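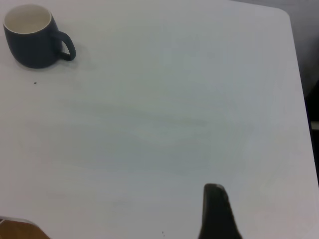

格罗特布里奇（Grotbridge）陶艺社 · 知识条目编写组

马克杯

马克杯是一种带把手的饮用器皿，杯身多为直筒或略带弧度，容量比茶杯大，通常不配杯碟。中文名称来自英语 mug 的音译。它大概是日常生活里最亲切的一种陶瓷器：早晨的咖啡、深夜的热汤、午后泡得过浓的红茶，都能装进同一只杯子里，而且装得心安理得！

名称与范围

英语里的 mug 与 cup 界线并不严格。一般说来，cup 较小、较薄，常与杯碟成套；mug 较厚重，独立使用。汉语中“马克杯”一词有时也泛指搪瓷、玻璃或金属制的同形器皿，本条目主要讨论陶瓷制品。啤酒杯（stein、tankard）在形制上是马克杯的近亲，但往往带盖，容量也大得多，另见相关条目。

历史

有柄的陶制饮器出现得极早，新石器时代的许多遗址都出土过手捏或泥条盘筑的单耳杯。这些杯子壁厚、口宽，放在今天的餐桌上居然也不怎么显得突兀，这一点每次看到都让人兴奋。陶轮普及以后，杯壁变得均匀，器形也规整起来。

中国瓷器在唐宋时期臻于成熟，饮茶器以无柄的盏、碗为主。十七、十八世纪，茶、咖啡与巧克力饮料在欧洲流行，热饮需要把手，有柄的杯子便大量出现。十八世纪初，迈森成功烧制出欧洲的硬质瓷；此后英国斯塔福德郡的陶业迅速壮大，转印贴花技术又让图案装饰变得便宜，杯子从此可以印上风景、诗句和各种纪念文字。

坯料

常见的坯料有陶器、炻器和瓷器。陶器烧成温度较低，胎体多孔，须靠釉层防水，手感温润，磕碰后容易露出胎色。炻器在摄氏一千二百度上下烧成，胎体致密，耐用，保温也好，是手工马克杯最常用的选择。瓷器烧成温度更高，胎质洁白细腻，薄处可以透光。骨瓷在坯料中加入骨灰，色泽偏暖，强度出人意料地高，别看它薄！

成型

手工马克杯多用拉坯法。把揉好的泥团定在转盘中心，开孔、提拉、收形，整个过程讲究手上的水分和速度。杯身晾到半干（行内叫“皮革硬度”）时修底，再接把手。把手可以用泥条拉出来，也可以用泥片裁成，接合处要划毛、抹泥浆，否则干燥时两边收缩不一致，很容易开裂。泥板成型和注浆成型同样常见，后者适合批量生产，用石膏模具吸去泥浆中的水分，在模壁上留下均匀的一层坯体。

坯体在干燥和烧成中会收缩，比例因泥料而异。以本社常用的科索普（Corkthorpe）炻器泥为例，总收缩率为 11%，一只想要 10 厘米高的杯子，拉坯时得留出相应的余量。初学者的第一只杯子总是比想象中小一圈，这几乎是入门仪式了。

釉与装饰

釉是一层熔融后附着在胎体表面的玻璃质。按光泽可分为亮光釉、半哑光釉和哑光釉；按呈色元素，钴得蓝，铜在氧化气氛中得绿、在还原气氛中可得红，铁的变化最丰富，从青瓷的浅绿到天目的黑褐都有它的份。深蓝色调常由钴与铁、锰调配而成，单用钴往往过于鲜亮，掺入少量铁以后便沉静下来。

内外异色是马克杯上很受欢迎的做法：外壁施深色釉，内壁施白色或奶油色釉，茶汤和咖啡的颜色看得清楚，深浅对比也十分好看。施釉时通常先荡内釉，倒净余浆，待干后再浸外釉。两种釉在口沿相遇，釉层在这里又最容易变薄，所以常会出现一圈浅色的细边。控制得好，这圈边就是整只杯子最精神的地方。

制陶人维尔吉尔·沃伊库（Virgil Voicu）在格罗特布里奇授课多年，他为“乔杜里”（Chowdary）系列所做的试片共有 70 块，专门比较口沿处两种釉的交叠宽度。系列最终保留了 16 种配色，其中以一款名为“达拉德”（Dullard）的灰蓝哑光釉流传最广。名字取自英语里“迟钝的人”，据说是因为它在窑里总要多保温一阵才肯变得柔和。

器形与使用

杯口的厚薄直接影响饮用感受。薄口出水利落，适合茶；厚口温和，配浓汤和热巧克力很舒服。杯身下部略鼓、向底部收窄的器形重心较低，双手捧着也合适。直筒形便于印花和收纳，敞口形散热快，收口形则更能留住香气。把手应能容下两到四根手指，并与杯身保持足够距离，以免指节贴到热壁。

保养

釉面完整的炻器和瓷器大多可以机洗，带金银彩的应手洗，也不宜放入微波炉。茶垢可用小苏打调成糊状轻擦。哑光釉表面微观上较粗糙，金属勺留下的灰色划痕其实多半是勺子蹭上去的金属，用温和的去污膏一般能擦掉。出现贯穿裂纹的杯子不宜再盛热饮，改种一株多肉倒是很相宜。

参见

茶杯；炻器；哑光釉；拉坯；钴蓝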